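10/12/20, Plornard bench, Sulside

Found it! Or found most of it, anyway. The right arm lurch that has been eating our Illés runs is real, it repeats, and I can now make it happen on demand, which is the best news I've had on this rig in weeks.

What it does: both arms come down over the table, everything tracks fine, then the right one freezes for a moment and jumps to catch up. The freeze is bad enough. The jump is what scares me, with two arms sharing one tabletop and both grippers pointing at the middle. First time today it went sideways toward the left arm and I hit the stop. No contact, no damage. Left arm held position like it should.

I kept the usual clutter on the table for the repeats (lamp, plant, pen holder, sponge, straw and so on) so that the planner had the same job it has in a normal run.

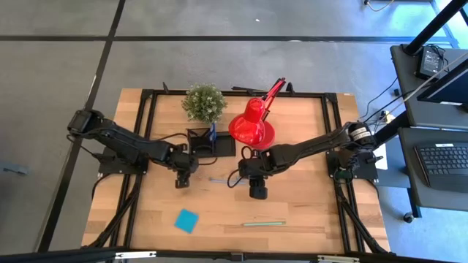
Ran the slow approach over and over with logging turned all the way up. The log for the worst run is 3184 lines and I read every one of them, coffee in hand. At line 567 the wrist encoder on the right arm stops updating. The value doesn't go to zero or throw an error, it just repeats. Flenix takes the repeated value as good and keeps adding to the command. Then the encoder comes back 299 ms later, the real position and the commanded one are miles apart, and off it goes.

So two faults stacked up:

- the encoder reading drops out when the wrist is bent down low
- Flenix has no check for a reading that is too old

The first one smells like cable. With the gripper down by the wood there's a loop of slack lying next to it, and I can bring the dropout on by moving that loop with a plastic rod (arm powered, drives off, hands outside the frame, please do it the same way). With the wrist up high I got nothing at all, no matter how much I wiggled.

The second one matters more to me. A cable will go bad again someday. The arm has to stop when it does.
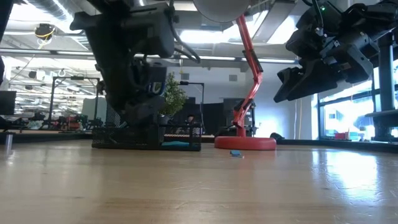

**Delphine Garrow**, bench technician

Afternoon. Put a stale-data check into our branch of Flenix. If the same encoder packet shows up too many times in a row, both arms hold where they are and the run ends. Both, because I don't want one arm carrying on while the other sits dead in its path. Tested it by faking the dropout in software and it held every time, so cleanly that I did it a few more times just to watch!

Haven't swapped the cable yet. I want the check proven against the real fault first, and the bad cable is the only real fault I've got. Tagged it with tape so it doesn't get "fixed" by accident.

Rules until this is closed:

- speed cap stays on for both arms
- one person on the stop button, doing only that
- no two-arm handovers
- left arm alone is OK for Illés work

Next: 1000 slow approaches with the old cable, then the same with a new one, dressed along the link properly this time. Also look at the left wrist cable. Same part, same age, and I haven't checked it.

Open question: why does the dropout never show in the Flenix status page? It stayed green the whole time. Going to dig into that tomorrow morning.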